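Pedero 1201 Benchtop Fabric Steamer
Commercial garment care / Steamers / Benchtop

The Pedero 1201 is a benchtop steamer for alteration rooms, uniform stores and small laundries where a floor-standing boiler unit is too large or cannot be plumbed in. It replaces the Pedero Lund, which remains supported for parts and service.

Steam is generated in a stainless steel boiler with a 2000 W immersed element. The element is fitted with a resettable thermal cut-out and a separate low-water sensor. When the sensor trips, the element is isolated and the amber lamp stays lit until the tank is refilled. The pump does not restart on its own; press the reset button on the rear panel.

Specifications
Model: 1201
Rated power: 2000 W
Supply: 230–240 V, 50 Hz, 10 A plug
Tank: 2 L, removable
Hose: silicone core, woven outer sleeve
Head: aluminium plate, 55 mm wide
Colour: grey
Mounting: free-standing or bench bracket (sold separately)

Water
Use tap water where total hardness is low. In hard-water areas use demineralised water or fit the Parken inline cartridge. Do not add fragrance, starch or vinegar to the tank. Scale damage to the element is excluded from the warranty — the service agent will check the boiler before accepting a claim.

Fabric settings
Setting 1 is for synthetics, lined garments and anything with a heat-applied print. Setting 2 is for cotton, linen and wool. Steam wool from the reverse side and let it hang before folding. Polyester caps and stiffened brims should be steamed at setting 1 with the head held clear of the surface, as prolonged contact can distort the stiffener.

Bench layout
Allow clear space behind the unit for the hose to turn without kinking. The bench top must be level and tolerant of moisture.
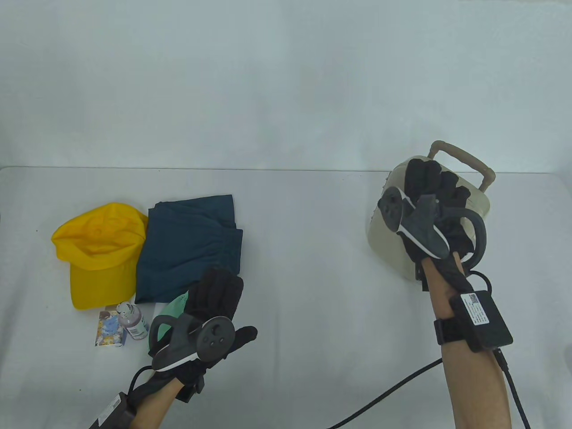

Unsealed chipboard is unsuitable and will swell at the joins. The Planen drip mat is recommended on timber benches and covers the full footprint of the unit with the bracket fitted.

In the box
Steamer, tank, hose and head, hook stand, fabric brush, instruction booklet.

Accessories and spares
Parken inline cartridge
Planen drip mat
Bench bracket
Replacement head seal — also fits Lund units made after May 2019

Warranty and service
Two years parts and labour in commercial use, return to base. Descaling is a chargeable service. For trade pricing or a service booking, contact Cherry Mae Lacson at the parts counter and quote the serial number from the plate under the tank.

Page revised 2025-10-18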